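**Ticket 4-118: Induction hob, front left zone cuts out (Brirnness test kitchen)**
Status: open, waiting on part

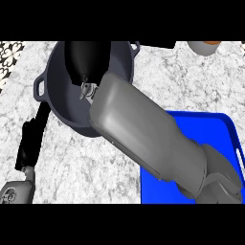 *Fig. 1. Dark grey two-handled pot on the marble worktop.*

**Reported fault**
Front left zone on the Flolleo hob drops to standby after 18 minutes at level 7. Display shows E4. The other three zones run normally. Fault first logged in January, then again after the worktop was refitted.

**Checks done**

- Supply voltage at the isolator steady under load. Terminals tight.
- Reset at the consumer unit. E4 cleared, then came back on the next long run.
- Swapped pans between front left and rear left. Fault stays with the zone.
- Cooling fan starts on time. Inlet grille cleaned, no change.
- Air gap under the hob measured at 4 mm. Duggan fitting sheet asks for more, so the drawer below was taken out and the run repeated. Cut-out came at the same point.
- Zone sensor read with the glass lifted. Resistance jumps when the lead is moved near the plug.

**Log, last run**

```
14:05 zone on, level 7
14:11 sensor 65 C
14:19 sensor 120 C
14:23 E4, zone off
```

**Finding**
Sensor lead or plug on front left is the likely cause. The board has not been ruled out.

**Action**
Sensor and lead ordered through Kutau. Zone marked out of use until fitted. After the swap, repeat the level 7 run with the drawer back in. If E4 returns, raise a separate ticket for the power board and copy this log across.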